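4. Evaluation of the Surby Picking Kit

4.1 Scope of the evaluation

The Surby kit is offered by Flendness as an add-on for shops that already own an industrial arm and want to pick parts from a bin without building a fixture for each part. It consists of a vision module, a license for the grasp planning software, and a set of calibration targets. The arm, the gripper and the bins are left to the buyer. We reviewed the kit as it is sold, using the printed guide and the standard settings, and asked the supplier for help only where the guide told us to do so.

Two questions guided the work. The first was whether an operator with no background in robot programming could bring the kit into service. The second was how the planner behaves as a bin runs low. Most of the material published by suppliers deals with full bins, where almost any view offers a part that can be reached. The last few parts are a different matter. They tend to lie flat, close to a wall or against one another, and the gripper has little room to open.

4.2 Work cell and parts

All trials used a KUKA arm mounted beside a tabletop, with two gray bins of similar shape placed one behind the other. The bins were clamped in position before calibration and were not moved between runs. Parts were bars in two colors, dark green and red. Color was recorded in the log but was not made available to the planner. Figure 4 shows the near bin at a low fill level, with six bars present.

The bins were used in the condition in which the laboratory received them. We did not repaint or line them, although the guide recommends an even, matte surface. It was our view that few buyers would follow this advice, and that a worn bin was therefore the fairer test. Bright marks on bare metal can be mistaken for part edges by depth-based methods, and the planner offers a masking step to deal with this. Masking was left at its default value in all runs.

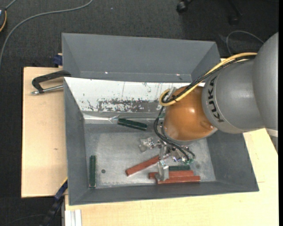 Anneliese Lenz and Amos Boateng
Umar Laboratory for Applied Handling

Figure 4. Low-fill picking with the Surby kit. The gripper is lowered toward the red bars near the front wall of the bin; the second bin stands directly behind.

4.3 Procedure

Each run began with 16 bars, dropped by hand into the near bin from a fixed height. The planner was then started and left alone until it either reported an empty bin or asked for help. A request for help was logged, the bars were stirred once with a plastic rod, and the run went on. A second request ended the run. We carried out 120 runs in November, split evenly between the two authors so that neither handled all of the loading.

A pick was counted as successful if the bar was lifted clear of the rim and released in the far bin. Bars dropped inside the near bin were counted as failed picks and stayed in play. Bars dropped outside both bins were removed from the run. The far bin was emptied before each new run.

For comparison, we repeated the procedure with the Ansari planner, an older product that some readers will know from palletizing work. It was run on the same arm and with the same gripper. The cell was recalibrated when the software was changed, but no hardware was exchanged.

4.4 Observations on use

Setup by a technician new to the product took around 2 hours, most of which went into calibration. The guide is clear and well ordered up to the point where the gripper model is entered. From there it assumes a simple gripper with two flat fingers, and users of other tools must enter the outline of each finger by hand. Our technician entered one dimension wrongly on the first attempt, and the software accepted it without a warning. We regard this as the most serious weakness of the kit at its present price of 2366 dollars - a basic check against the size of the bin would have caught the error.

During the runs, the planner's choices were easy to follow. The screen lists the grasps under consideration and gives a short reason for each one refused, such as wall contact or overlap with a second part. Operators found this useful when deciding whether to stir the bin. The Ansari planner gives only a numeric code in the same situation, and the operator must look up its meaning in a separate table.

Bars lying side by side near a wall called for the most planning time under both products. The Surby planner has an optional push motion for such cases, in which one finger is used to separate two parts before a grasp is tried. The option is switched off by default and was not part of the main trials. It is treated separately in Section 5, together with the results by fill level.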